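August
By Leen Boutros

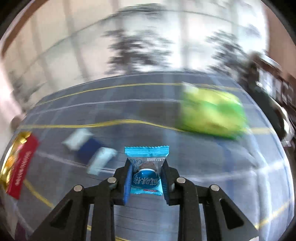
Section 2: Replacing the reverb tank in the Jeltley 22 combo

The reverb tank sits in the bottom of the cabinet, inside a soft vinyl bag held to the floor by four wood screws. A new tank comes from Garnine in a sealed outer sleeve. The sleeve is closed at the top with a crimped, serrated edge like the one on the light-blue snack packet, and it tears easily from any of the teeth. Tear it slowly. The springs are held by a strip of card for shipping and a hard pull on the sleeve can dislodge it. Keep the card until the job is finished.

These steps apply to all combos built after 2000. Earlier cabinets have the tank mounted on the side wall, and the leads are too short for the position given here. Owners of those should use the Brunance supplement.

CAUTION: Switch off the amplifier and unplug it from the wall before you start. The chassis stays in the cabinet for this job. Do not remove the upper back panel. The filter capacitors behind it can hold a dangerous charge long after the power is off.

What you need:
- a Phillips screwdriver with a medium tip
- the replacement tank, long type, two springs
- masking tape and a pen

Removing the old tank

1. Stand the combo face down on a folded blanket.

2. Take out the screws along the lower back panel and lift the panel away. It is a tight fit in cold weather and may need to be eased out from one end.

3. Find the two leads running from the chassis to the bag. The one with the red plug is the send. The one with the white plug is the return.

4. Wrap a piece of tape around each lead and write SEND or RETURN on it. On used amplifiers the plugs may have been replaced, so follow each lead up to its socket and check before you label it.

5. Pull both plugs by the body of the plug.

6. Remove the wood screws and slide the bag out.
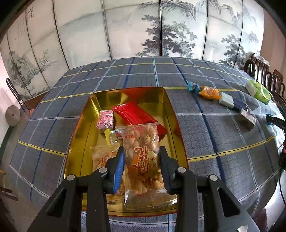 Clear packet of fried dough twists and a red-rimmed tin.

Fitting the new tank

7. Take the card strip out from under the springs. Lift it straight up.

8. Put the tank in the bag with the open side facing the stiff board. The board has to lie between the open side and the cabinet floor.

9. Set the bag in the cabinet with the input end farthest from the power transformer. If it goes in the other way around you will get hum that rises with the reverb control.

10. Start all of the screws by hand, then tighten them until the bag stops sliding. Do not crush the eyelets.

11. Plug in the leads. Send goes to INPUT on the tank, return to OUTPUT.

12. Refit the lower back panel and stand the combo upright.

Note: Leave some slack in both leads. A lead pulled tight will carry cabinet vibration straight into the tank.

Testing

13. Set volume and reverb to zero, plug in, and switch on. Allow the tubes to warm up.

14. Bring the volume to 2 with nothing plugged into the front, then turn the reverb up slowly. A little hiss is normal.

15. Plug in a guitar and play single notes. The reverb should follow each note and die away evenly.

If there is no reverb at all, check the footswitch first. With the Srour footswitch connected, the reverb is off until the left button is pressed. If the reverb is still missing, switch off, unplug, and check that the two leads have not been swapped.

If you hear a low howl at high volume, the tank is touching bare wood. Go back to step 8.

The full parts list is on page 57.

Comments

Imad Nseir
Did this last night. My plugs were both black so the tape was useful. Step 9 fixed a hum I had been blaming on the tubes for years.

Ghada Mahasneh
Does the three-spring tank fit the same bag? I would like a thicker sound.

Leen Boutros
Same outside size, so it fits. Check that the impedance matches the old one before you buy.

Puspita Wattimena
The wood screw holes in mine were stripped. I glued in matchsticks, left it overnight, and the old screws held fine.

Qusai Zein
Step 2 should say which screws are longer. On mine the two at the corners are.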